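## How does a robot learn to pick things up?

Slowly. You learned to grab a block when you were a baby, in between chewing your socks. A robot arm has to be given examples, and it wants a lot of them.

At Cirkent, Mirjana Tomić and her team are collecting 3000. Each example is one try at picking up a block – the camera picture, where the arm went, and whether the block came up or stayed put. The misses are saved too. There are plenty of misses.
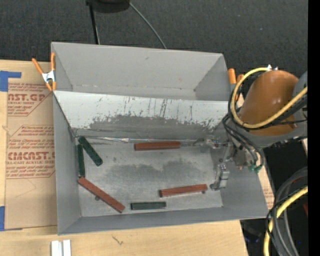 *Six blocks, one gripper and a bin with two halves.*

When every try is stored, a computer program hunts through them for patterns. Grip near the middle? Good idea. Grip the wall? Less good.

So far they have 932. Mirjana says the arm never gets bored, and she would like to know its secret.

**Try it:** pick up a pencil wearing thick oven gloves. Write down every miss.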